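Arms on the bench at Rotthorpe, what changed for us

Started by tulloch_m

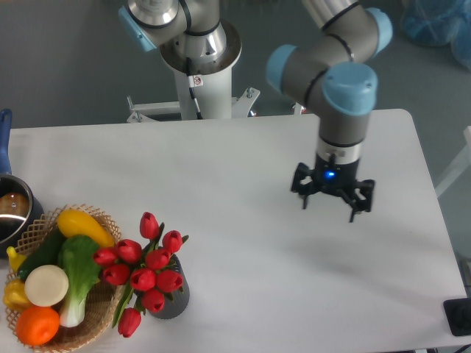 I've been on the handling floor at Drunddale for six years and the arms came in over the winter. A few people in the pay thread asked how it was going, so I'm putting it in its own topic.

Before, there were 16 of us across two shifts sorting and setting out goods by hand. Now there are still 16, but four are on what they call supervision. That means you set the table, start the run, watch, and log every stop with a reason code. My wrists are better than they have been in years. My head is more tired. Standing and watching for a whole shift is harder than it sounds, and the stop log has to be filled in before you can restart.

Pay is the same grade. That is the part most of us are unhappy about.

pallet_jane wrote:

Same grade for supervision? At Barnia they moved everyone who does the log up one step. It took a long time and we had to ask for it in writing, with the old job description and the new one stapled together. Ask to see yours. If it still says "manual sorting" you have a case.

korrigan wrote:

I don't agree that it's a higher grade job. You used to lift 400 items a shift and now you press start. I did both and I know which one I went home sore from.

tulloch_m wrote:

It isn't only pressing start. Yesterday I had 20 stops before lunch and each one is a decision. Is it the grip, is it the item, did somebody put the goods too close to the edge. If I pick the wrong code the day's numbers are wrong and I get asked about it.

I'll look for the job description. I don't think I have ever seen a new one.

Matos_nights wrote:

Nights here. Our trouble is that the day shift sets the table their way and we set it ours. Soft goods go on the left for them and on the right for us. Then the handover takes 20 minutes and it comes out of our break. Does your site have a written layout?

tulloch_m wrote:

We have one now. Macarena Benítez on our shift drew it up in January after a bad week of handovers. One page, taped to the cabinet. Rigid stuff has one place, produce has another, anything with a long handle gets the handle turned away from the person. Both shifts had to sign it. Handover is down to a few minutes.

Matos_nights wrote:

That would help us. Did she get any time for it or was it done on her break?

tulloch_m wrote:

On her break. She has asked for the hours back and is still waiting.

korrigan wrote:

That I do agree with. If they want procedures written they can pay for the writing.

hob_lindqvist wrote:

Maintenance side here. Please stop using code 9 (other) for everything. We got 100 of them last month from one bench and there was nothing we could do with any of them. Two words in the comment box is enough.

pallet_jane wrote:

The comment box on ours only takes 20 characters and it wipes what you typed if the screen locks. People use 9 for a reason.

hob_lindqvist wrote:

Fair. I didn't know about the screen lock. I'll raise it with whoever owns the form. Which version are you on?

pallet_jane wrote:

No idea, I'll check at the start of my next shift and post it here.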